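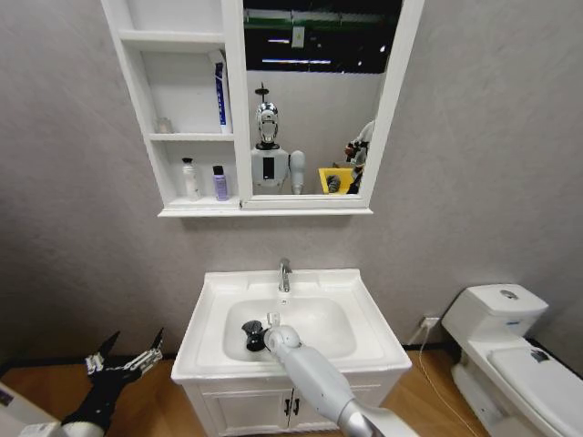 White vanity and wall cabinet in the display bathroom, Zaldale.

Home | Visits | Kitchens | Bathrooms | Storage | Contact

Zaldale open day: the bathroom rooms

Zaldale opened its display building to the public in July, and I went along in the morning with Iqra Jadoon, who is planning to redo the bathroom in her unit. The building is at the back of an industrial street in Surnach, past a tile wholesaler and a place that cuts foam. Parking is on the gravel. Doors opened at 9 am and there was a short line by ten to.

Entry is free. You sign a sheet, get a sticker and are told which way to walk. The route takes in the kitchens first, then laundries, then the bathrooms, and comes out through the workshop. We had come for the bathrooms, so we went through the kitchens quickly and will have to go back for those.

The bathrooms are set up as proper small rooms, not as a row of units along a wall. The one we spent the longest in has a light grey textured wall with a white vanity against it and a white cabinet above. It is a plain scheme and would suit a rental or a second bathroom. Iqra liked it more than I did at first, but I came around to it after seeing the darker rooms further on, which felt cramped.

The vanity has two doors that meet in the middle. The handles are small, dark and vertical, side by side near the top of the doors, so you don't bend far to reach them. I would have liked a drawer. Edileuza Vieira, who was looking after that part of the building, said a drawer version is made on the same base, with the top drawer cut around the waste pipe, and that it adds 300 dollars to the price. The version with doors is listed at 752 dollars with basin and without tapware.

The basin is rectangular on the outside but the bowl itself is shallow and rounded. Iqra's worry was splashing. Edileuza said shallow bowls are fine if the tap is matched to them, and that most complaints come from people who keep an old tap with too much pressure behind it. The tap on this one is a chrome single lever at the back rim. Cleaning behind a tap in that position is fiddly in my experience, and a cloth is easier than a sponge.

The wall cabinet was the part I would buy. Open shelves take up the left side and a white-framed mirror the right. The shelves had been given a few ordinary things: a small clear glass, a tall white box with a dark blue label, a white pump bottle with a black top and a lavender bottle with a black cap. It was enough to judge the spacing. Tall bottles fit on the bottom shelf, and the glass sits on the middle one where you can get at it. I would put the spare soap and the things used once a month on the top shelf.

Open shelves do collect dust, and anything left on them is on view. At home I have a closed cabinet and it is a mess inside – at least with shelves you are made to keep it down to what you use. Iqra plans to keep medicines elsewhere in any case, as her nephew visits and climbs.

A few practical notes from the talk at 11 am, given by Edileuza to a group standing in the hallway:

Measure the wall at three heights before ordering, as older walls are seldom straight.
Check which way the bathroom door swings against the vanity doors.
Fix the wall cabinet to studs or use the rail supplied. Plasterboard plugs alone are not enough.
Order code for the white cabinet is 3544. The grey finish has a different code and a longer wait.

Delivery at the moment is 4 weeks within the region and longer for the islands. Fitting is done by a separate firm, Correa, and is quoted after a home visit. You can also collect and fit it yourself, and they lend out the template for the pipe holes against a deposit.

The workshop at the end was open behind a rope. The edging machine was off for the day, but there were offcuts to handle and samples of the door finishes, matte and satin. The matte marks more easily when you press a thumb on it. Coffee was from an urn and the biscuits had gone by noon.

Iqra took home a price list and a sample of the satin. She is going to measure again before deciding, because her wall has a pipe boxed in on the left and the cabinet may need to shift toward the window. The next open day has not been announced, but the display building can be visited on weekday afternoons if you phone ahead.

Recent visits
Skarell lighting showroom, upstairs floor
A morning at the Surnach tile wholesaler
Small laundries: what fits behind a door
Correa fitting workshop, spring visit

Contact | Copyright, all text by the author | Back to top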